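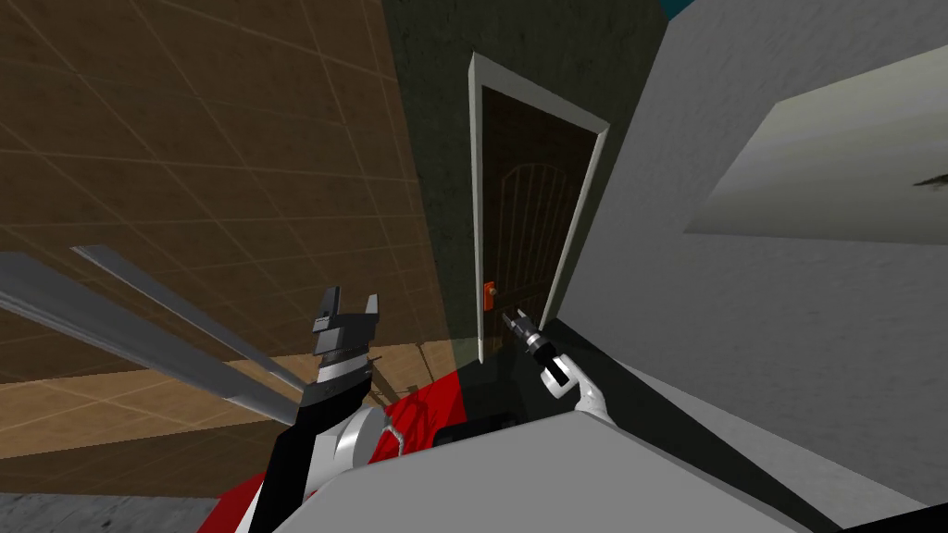 Alva Two-Finger Parallel Gripper

Maker: Skindurell
Sold and supported by: Pratow
Simulation model: Mosudel (included)
Availability: in stock, ships from March

Overview

Alva is an electric parallel gripper for light and mid-size arms. It was designed for pulling, turning and holding fixed things like door handles, drawer pulls, knobs and latches, where the object doesn't move to suit the gripper. It also picks and places, and most customers buy it for both.

The gripper ships with a model for the Mosudel simulator. The model has the same stroke limits, force limits and control rate as the hardware, so a controller can be tried on a simulated door before anything is bolted to an arm. You can download the model without buying the gripper.

What's in the box

Alva gripper body with standard fingers fitted
One pair of narrow fingers
Flange adapter and screws
Power and signal cable, straight connector
Cable clips for the wrist and forearm
Hex key
Printed quick start sheet

The controller is built into the body. There is no separate box to mount.

Specifications

Type: electric, two-finger, parallel
Body length, flange to finger mount: 143 mm
Maximum grip force: 200 N
Grip force setting: adjustable in software
Finger travel: 31 mm per finger
Position feedback: yes, both fingers
Force feedback: estimated from motor current
Holds grip on power loss: yes
Fingers: standard (fitted), narrow (included), wide (optional)
Use: indoor, dry

The two fingers are coupled and always move together. If your application needs one finger to stay still while the other closes, Alva is the wrong gripper, and we would point you to a fixed-jaw type.

Fingers

Standard fingers have a flat rubber pad and a short tip. They suit lever handles and bar pulls, and they are what most people leave on.

Narrow fingers are for tight spaces. On some doors the gap between the knob and the plate is too small for the standard tip, and the narrow pair gets in behind it. They flex more under load. We set the default force limit lower when the narrow fingers are selected in software, and we recommend leaving it there.

Wide fingers are sold separately. They are made for boxes and bags and are a poor choice for handles.

Changing fingers takes two screws per side. Run the homing routine after every change, even if you are putting the same fingers back on.

Comparing Alva with a short-finger gripper

The question we get most from buyers is whether they need Alva at all, or whether the short-finger gripper that came with their arm will do. Kavitha Thevar on our applications desk ran a comparison in Mosudel to help answer it. She used a two-armed robot and gave it one task: reach a closed interior door, take hold of the handle, work it, and pull the door far enough to get a forearm through. The runs varied the robot's starting spot, the handle height and the stiffness of the latch. There were 1682 runs in all, split evenly between the two grippers.

What she found, by handle type:

Lever handles. Little difference. Both grippers caught the lever and pushed it down. The short-finger gripper was a bit quicker because it has less distance to close. If every door in your building has a lever, keep what you have.

Round knobs. Alva did better. The short fingers tended to touch the knob at the front edge and slide off once the wrist began to turn. Alva's longer tips close past the widest part of the knob. Most of Alva's failures here came from the arm reaching a joint limit halfway through the turn, and a different gripper won't fix that.

Small knobs on a plate. The hardest case for both. With standard fingers Alva often pressed against the plate and stopped short. With narrow fingers it got a hold in most runs, although a stiff latch could still pull it loose.

Recessed pulls. Alva with narrow fingers was the only setup that worked reliably. The short-finger gripper did not fit.

The second arm was held up and out of the way in the main set of runs. Kavitha repeated a smaller set with the second arm used to keep the door from swinging back, and this helped more than any change of finger. If you have two arms, use both of them.

The full run list, with start positions and outcomes, is available on request. Please write to the applications desk and say which simulator version you are using.

How close is the simulation?

Close enough for choosing fingers and checking reach. Less good for grip on worn or greasy surfaces. Mosudel treats the finger pad as one flat contact with a single friction value, and a real rubber pad deforms around an edge. In our own bench checks the hardware held round knobs a little better than the model said it would and held thin plates a little worse.

Latch stiffness is the setting people most often get wrong. The default in the sample door file is soft. Real latches are stiffer, and old ones are stiffer again. Before you trust a result, hang a luggage scale on one of your own handles, read off the pull and enter that value.

Bastien Lebrun at Skindurell maintains the model files. He asks that bug reports include the arm model, the finger type and the saved state of the run, as a screenshot alone is usually not enough to go on.

Camera view and approach

A wrist or head camera will see the gripper as well as the door. With Alva fitted, the body and fingers can block the handle during the last part of the approach, more so than with a shorter gripper. In the comparison the handle position was locked in before the final move and was not updated again until contact. This worked well when the base stayed still. If your base drifts or rocks, keep a second view open from somewhere other than the wrist.

The view from a tilted head can also cause trouble for software that expects the door frame to look vertical. Use the camera pose from the robot when fitting the frame, and don't assume that the image is level.

Mounting

Fit the adapter to the arm first, then the gripper to the adapter. The locating pin goes in one way only. Tighten the screws in a cross pattern.

Route the cable along the outside of the wrist and leave a loop at the last joint. Turn the wrist through its full range by hand, or slowly under power, and watch the loop while you do. A cable that looks fine with the arm at rest can go tight when the forearm rolls. Most of the cables sent back to us have failed at this point.

On two-armed robots, set the tool length for each arm separately. If one arm carries Alva and the other carries something shorter, a shared tool length will put one gripper into the door.

Control

Alva accepts position and force commands over the supplied cable. The basic commands are open, close, move to width, and close to force. There is also a hold-and-comply mode, which keeps the grip closed while letting the fingers give slightly under side load. Use it when turning a knob or following a door through its arc.

Drivers are supplied with source code. The same commands work in Mosudel, so a script written for the simulated gripper should run on the hardware with only the connection address changed. Start at a low force limit all the same.

Known limits

The homing routine needs a clear gap between the fingers. It will report a fault if it starts with something in the grip.

Force readings drift a little as the motor warms up. For repeatable numbers, cycle the gripper for a few minutes first.

The body is not sealed. Keep it away from spray and fine dust.

Fast open and close cycles at full force will trip the thermal limit. The gripper keeps its hold and refuses new commands until it cools.

Questions buyers ask

Can I use Alva on one arm and keep my old gripper on the other?
Yes. Several customers do this. Set the tool lengths as described under Mounting.

Does it work with lever handles that turn upward?
Yes, though the approach is different. The sample scripts only cover levers that turn down.

Are the finger pads replaceable?
Yes. Pads are sold in pairs and are glued on. Allow a night for the glue to set.

Can I print my own fingers?
Yes. The mount drawing is in the download folder. Printed fingers are not covered by the warranty, and we suggest a force limit well under the maximum.

Is there a loan unit?
Pratow keeps loan units for customers who have already run their task in simulation. Send us the run file and we'll book one for you – there is usually a short wait.

Spare parts and options

Standard fingers, pair
Narrow fingers, pair
Wide fingers, pair
Finger pads, pair
Cable, straight connector
Cable, right-angle connector
Flange adapter, blank, for drilling to your own pattern

Downloads

Quick start sheet
Full manual
Mount and finger drawings
Driver source
Mosudel model files with sample door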